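Erelden Tabletop Basket, Rectangular
Section 4: Setting Up and Everyday Use

4.1 Choosing a place

1. Wipe the table or counter with a dry cloth. Grit under the basket can mark a painted or coated top.
2. Set the basket down with a long side facing you. Leave room on both short sides for your hands.
3. Press lightly on each corner of the rim. If the basket rocks, see 4.4.

Note: Keep the basket at least 13 inches from a stove, toaster or other source of heat.

Caution: Tie back long hair and roll down loose cuffs before you lean over the basket to trim or brush it. Strand ends can catch.

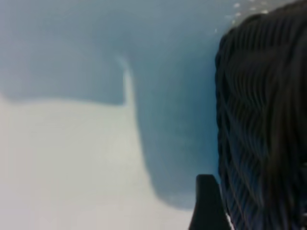
4. Remove the paper tag and the cord that holds it. Cut the cord. Do not pull it through the weave.
5. Run a soft brush along the inside corners to lift out any packing dust. Brush in the direction of the strands.

4.2 Placing fruit

The basket may be used for whole, unpeeled fruit or for display fruit. Do not use it for cut fruit, or for anything that leaks. Juice that gets into the weave is hard to remove and will attract flies.

1. Check that the floor of the basket is clean and dry.
2. Lower the fruit in by hand. Do not drop it.
3. Lay a banana along the length of the basket, flat on the floor. It can lean on the rim for a moment while you clear a space, but it should not be left there, as the stem may snag when it is picked up again.

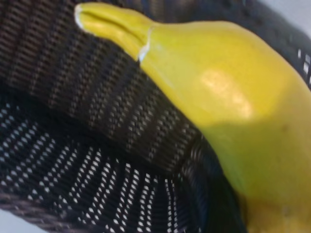 4. Put heavy fruit in the middle and light fruit toward the walls. The walls slope inward toward the floor, so round fruit will roll to the center in any case.
5. Do not fill above the rim.

Note: Display fruit from the Skornell range may be left in the basket all year. Dust it when you dust the basket. Skornell pieces can scuff at the stem if they are rubbed against the rim.

4.3 Moving the basket

1. Take out heavy fruit first. A single piece may stay in.
2. Hold the rim at both short sides, with your thumbs on top and your fingers under the braid.
3. Lift straight up. Do not drag the basket across the table.
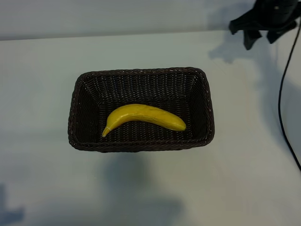
4. Set it down flat, all four corners together.

Caution: Do not lift by one side of the rim. The braid will stretch and cannot be pulled back into shape.

4.4 If the basket rocks

Turn it over on a towel and press the floor flat with the palm of your hand for 40 seconds. Repeat once if needed. Baskets stored under other goods may take a day to settle.

Replacement tags and brushes: Spahić, Bostivdale, part 151.
Section revised Jul 6, 2014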